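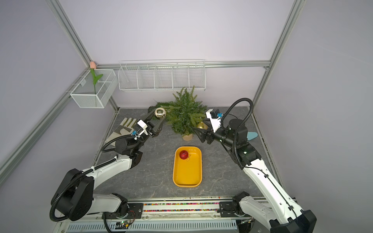

Denden, April

Pre-match ground check, Truster Park

Pitch: passed. One divot by the penalty spot, filled, though the strikers will blame it anyway.

Goals: both anchored. Nets by Bindent, one hook missing on the far post. Replace.

Players' tunnel: lights fine. Mat curls at the corner. Tape it again.

Family seats, row 6: two loose bolts, tightened. Best view in the ground, worst legroom.

Gate 21: sticks. Oil before the crowd of up to 800 turns up.

Stretcher: present, under the Oksanen banners. Move it.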